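Tuesday, April 23, 2024
By the Pridow Lab Automation Desk

Print this item | E-mail this item

The rack that went for a walk

Regular readers will remember that in the last issue we said the bench arm in the Corotby teaching lab had settled in nicely. We would like to withdraw the word "nicely."

Last week the arm was running its overnight routine, which consists of picking up a test tube, moving it over one hole, and putting it down again. It is dull work and it had done 2967 of these moves without complaint. On the next one it closed on the rack instead of the tube, lifted the whole thing a little way off the bench, and carried it toward the faucet. There it met the spout, decided it had arrived, and let go. The log records this as a successful placement.

It went on to record 107 more successful placements, all of them made with nothing in the fingers. If you judge by the numbers alone, it was the best night we have had.

The cause was not very exciting. The Gukier controller checks its grip by looking at how far apart the fingers are when they stop. If they stop before they are fully closed, it assumes they are holding a tube. After the July update somebody (the minutes are vague, and we have decided to let them stay vague) widened the limit so that the arm would accept the fatter tubes from the new supplier. The limit was widened enough to accept a tube, a rack, or most of a sandwich. Then one bolt on the left finger worked a little loose, so the fingers never closed all the way, and from that point on the arm believed it was holding something at all times.

No one was hurt and the only breakage was 11 tubes, all empty. The part that bothered us more was the emergency stop. It worked when pressed, but the stop had been mounted on the far side of the bench, so the morning shift had to reach past a moving arm to get to it. It has been moved to the door side — a job that took less time than writing the report about it.

The arm is back on short daytime runs, with someone in the room, until the new grip check has passed 1370 moves in a row. The Sung force pads are on order. Until they come, please keep your hands out of the marked area even when the arm looks as though it is thinking.
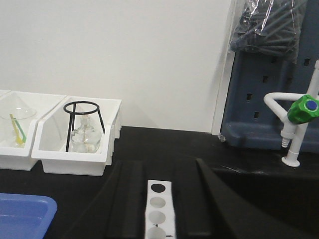 Gripper's-eye view of the bench, with the test tube rack between the fingers and the faucet off to the right.

If you are booked on the bench this month, check the sign-up sheet, as several evening slots have gone. Anyone who finds a loose bolt should hand it in, whether or not it looks like ours.

Related items
Bench arm settles in at Corotby
Gukier controller: notes on the July update
How to report a near miss (it's one page now)
Sung force pads: what we ordered and why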